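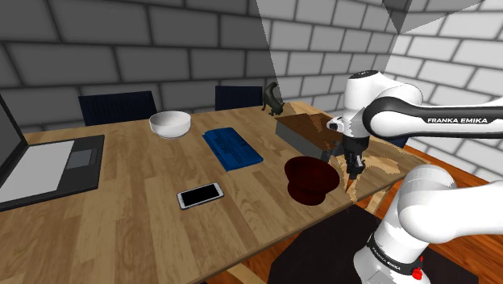

Gediminas Lūse trouve que j'exagère avec mes bols. Il me l'a écrit en réponse au billet de juillet : selon lui, on mange aussi bien dans une assiette creuse, et un bol de plus dans le placard ne change rien au goût de la soupe. Il ajoute que les siens viennent d'un lot de supermarché et qu'ils ont survécu à deux déménagements.

Je ne vais pas le contredire sur les déménagements. Pour le reste, j'ai repris mes notes, parce que je mange de la soupe presque tous les soirs d'octobre à avril et que j'ai fini par avoir un avis.

Dans une assiette creuse, la soupe refroidit vite. J'ai fait l'essai avec la même soupe de pois cassés, 300 ml dans l'assiette et 300 ml dans un bol, et le thermomètre à viande. Au bout de 10 minutes, l'assiette était tiède et le bol encore trop chaud pour moi. Ce n'est pas une mesure de laboratoire, la fenêtre de la cuisine était entrouverte et j'ai oublié de noter la température de départ. J'ai refait l'essai la semaine suivante avec un reste de potiron, fenêtre fermée, et je suis arrivé au même résultat.

Il y a aussi la question de la main. Un bol se tient. Je mange souvent sur le canapé, ou debout devant la fenêtre quand il pleut, et une assiette creuse ne s'y prête pas. Il faut un pied assez haut pour passer les doigts dessous sans se brûler. Beaucoup de bols vendus aujourd'hui n'ont presque plus de pied – ils s'empilent mieux, je suppose – et on se retrouve à les tenir par le bord avec un torchon.

Mes deux préférés viennent de l'atelier Vulach, qui a fermé depuis. Je les ai achetés dans un vide-grenier, dans un carton avec des ramequins ébréchés et un moule à kouglof que je n'ai jamais utilisé. L'émail est brun, un peu granuleux à l'extérieur. L'un pèse 293 grammes, l'autre nettement plus, alors qu'ils ont l'air identiques. Le plus lourd garde mieux la chaleur si on le passe d'abord sous l'eau très chaude. Sinon c'est l'inverse, il prend celle de la soupe au début et on y perd.

J'ai eu aussi un bol de chez Nudico, très beau, à paroi fine, offert par ma sœur. Il est resté deux hivers sur l'étagère avant que je m'en serve pour autre chose que des clés. La paroi fine brûle les doigts et le bord est tellement évasé qu'on en renverse en marchant. Il sert maintenant pour les mandarines.

Gediminas me demandait enfin ce que je mets dedans, puisque je parle toujours du contenant. Voici donc la soupe de cette semaine, qui n'a rien d'original.

Je fais revenir deux oignons et un poireau dans du beurre, à feu doux, longtemps. J'ajoute trois pommes de terre coupées petit, une branche de céleri, une feuille de laurier, et de l'eau à hauteur. Pas de bouillon en cube, le poireau suffit. Quand les pommes de terre s'écrasent à la fourchette, je retire le laurier et je mixe la moitié seulement. Je verse sur un morceau de pain rassis frotté d'ail, posé au fond du bol. Un peu de poivre. Le lendemain elle est plus épaisse, il faut rallonger avec de l'eau ou du lait.

Pour le pain, j'utilise la fin de la miche de seigle. Le pain blanc se défait en bouillie.

Quelques remarques pratiques, puisqu'on me les demande de temps en temps. Les bols émaillés anciens, je ne les mets pas au lave-vaisselle. J'en ai perdu un comme ça, l'émail s'est fendillé au fond et il a commencé à suinter sur la table. Je ne les mets pas non plus au micro-ondes, je réchauffe à la casserole. Et quand un bol sonne mat sous l'ongle, je regarde s'il n'y a pas une fêlure avant de le remplir de liquide bouillant.

Le vide-grenier de Sugden reprend au printemps. L'an dernier j'y étais à 7 heures et les lots de vaisselle étaient déjà partis, sauf des tasses à café dépareillées. J'essaierai d'arriver plus tôt. Je cherche un troisième bol du même atelier, ou à défaut quelque chose d'un diamètre voisin, avec un vrai pied. Si quelqu'un en a un qui traîne, même taché, les commentaires sont ouverts.

Gediminas, si tu passes dans le coin, je te ferai goûter la même soupe dans les deux. Tu apporteras l'assiette creuse.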